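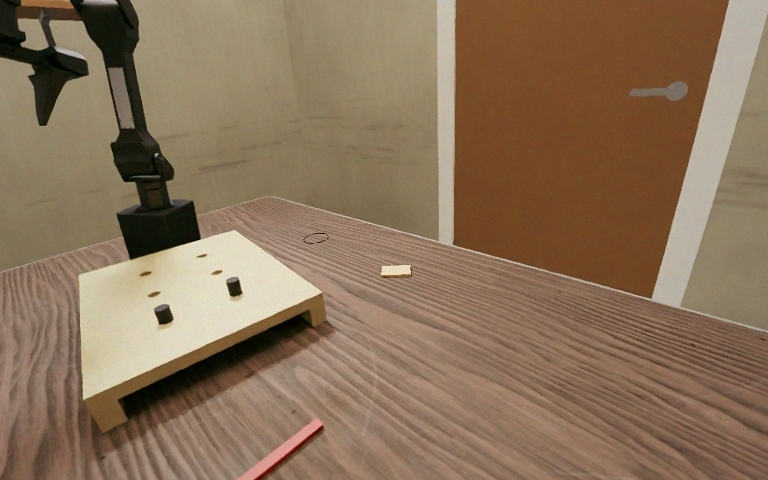
Peg board task, default tabletop, two pegs seated, four holes open.

Arkirex Sim Pack, tabletop manipulation module: worth the license?
Forum: Simulation and Tooling

tsepulveda
Posted August 26, 2024

We have a trial seat for the Arkirex tabletop pack and I need to write a recommendation before it runs out. The render at the top is from the peg board task with the stock arm and stock room. The board is a raised platform with six positions in two rows. Everything else on the table is clutter placed by the scene generator.

Observations so far.

Install was clean on a machine with one mid-range GPU. Physics step defaults to 2 ms. Contact between peg and hole is stable at that step and gets noisy if you double it. Peg clearance is a parameter in the task file, but the docs give no units. I tested it and it is millimeters on the diameter.

Reset is fast. I ran 700 episodes with a scripted policy and had no crashes. Logging writes one file per episode, which I do not like, but it can be merged.

Price quoted to us is 3315 per seat per year, support included. Questions for anyone who has used it longer: does the contact model hold up against real hardware, and how much of the scene can be randomized without editing source?

bfuchs_gatport
Reply

Used it at Gatport since May. Randomization covers object pose, light direction, table texture and wall texture. Door and room geometry are fixed unless you buy the scene editor, which is a separate line on the quote. Ask for that number before you write anything.

Contact model: acceptable for loose fits. On tight fits the peg slides in with less jamming than we see on the bench. We raised the friction value on the hole walls and got closer, but that is a fudge and it has to be redone for each peg material.

olga.b
Reply

Disagree with Bernd on tight fits. The problem we had was the collision mesh on the board. The shipped mesh approximates each hole with a polygon of 24 sides. If your clearance is smaller than the error of that polygon, friction tuning will only hide it. Replace the mesh with a finer one and the jamming comes back. Cost is a slower step, in our case by roughly a third.

I would also question the camera view in the first post. The gripper sits high in the upper left corner and the board is low on the left, so a good part of the image is table, wall and door. For a policy trained on pixels I would move the camera closer to the board.

tsepulveda
Reply

Camera is the default preset. I have not changed it. Noted on the mesh, I will rerun with a finer one. Is the mesh swap done in the task file or do you have to rebuild the asset?

olga.b
Reply

Task file. Look for the collision entry under the board asset and point it at your own file. Keep the origin at the center of the top face or the success check will read wrong depths.

HTroncoso
Reply

We evaluated this against the Hovland package and went with Hovland. Reasons:

Hovland has worse rendering. Its walls are flat color with no scuffs or paint variation. Our policies use depth and joint state only, so we did not care.

Hovland ships the joint friction values for its arms with the source of each measurement. Arkirex gives values with no source. We asked support and got a reply that the values were "tuned". That is not usable for us.

If you train on RGB, the choice could go the other way.

bfuchs_gatport
Reply

Fair on the friction sources. I would not call the Hovland rendering usable for RGB at all, and their reset time was poor when we tried it. We gave it two weeks and dropped it.

HTroncoso
Reply

Which version? Reset was rewritten in the spring release. Ours takes less time than loading the policy.

bfuchs_gatport
Reply

The one before that. I withdraw the reset comment.

u_dalbello
Reply

Small point on success detection, which has not come up. The peg board task reports success by depth only and ignores tilt. The left peg in your render leans very slightly and I would want to know what the checker says about it. At Bidisia we added a tilt limit in the evaluation script. Scripted policies lost a few points, learned policies lost more.

tsepulveda
Reply

Did not know that. The checker returned success for both pegs in that episode. I will add a tilt limit, rerun with the finer mesh and post both tables in this thread. I have also asked sales for the scene editor price.

olga.b
Reply

Post the step size next to the results, please. The numbers do not compare across step sizes.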